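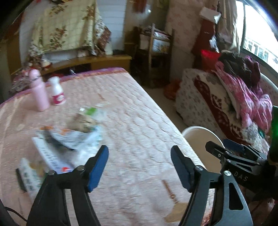 The claim doing the rounds in robotics this summer is that you no longer need robots to teach robots. Give ordinary people a pair of hand-held grippers with cameras on them, ask them to tidy up at home, and feed the recordings to a learning program. The machine is supposed to pick up the knack from there.

Indrek Kairys has heard this before, in several versions. He spent February going through the results of one such effort, a tidying method called Mustden, and came away less impressed than its backers would like.

"The collecting side is good," he says. "I have no quarrel with it. Somebody squeezes a handle, the jaws close on a sweet wrapper, and you have a record of where the hand went. My quarrel is with what gets said afterwards."

What gets said is that the method works in "any home". The paper behind Mustden rests on 1,359 recorded demonstrations, which sounds like a lot until you ask where they were made. The answer is 11 homes. The finished robot was then tried in 2 more, and both belonged to people connected with the project. If a drug had been tested on those terms you would want to hear a good deal more before swallowing it.

Lakshmi Chowdary, who worked on the recordings and is a patient defender of them, thinks this is unfair. Laboratories, she points out, have spent years training arms to move coloured blocks about on bare tables, and then wondered why they fell to pieces in front of a real kitchen. Homes have patterned cloths, clothes in heaps and half-finished packets of food. "You can't invent that in a lab," she says. "We tried. It looked like a furniture shop."

She is right about the blocks. A crumpled tissue is a horrible thing for a machine to deal with. It has no fixed shape, it weighs next to nothing and it looks different each time it is touched. A person does not think about it at all. Catching that ease on camera, in a room full of somebody's belongings, is worth doing.
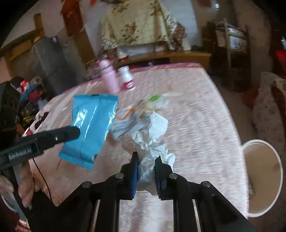

But the person holding the grippers brings along a great deal that the recording leaves out. They know that a snack packet may still have something in it. They can feel through the handle when a grip is slipping, and they shift their wrist before the camera shows anything wrong. They know which bits of paper are rubbish and which are wanted. Mustden learns the movement and has to guess at the rest.

The guessing shows in the results, if you read as far as the back pages. Soft rubbish is lumped together with boxes and bottles in the headline score. Pull them apart and the boxes do most of the work. Kairys did pull them apart, and he would like to know why the authors left it to a reader.

Chowdary's reply is that the next round, known as Drendell, will report each kind of object separately and will be tried in homes the team has never entered. That would settle a good part of the argument. I asked whether the failures would be published in full, including the ones where a person had to step in. She said she hoped so, and that it was not only up to her.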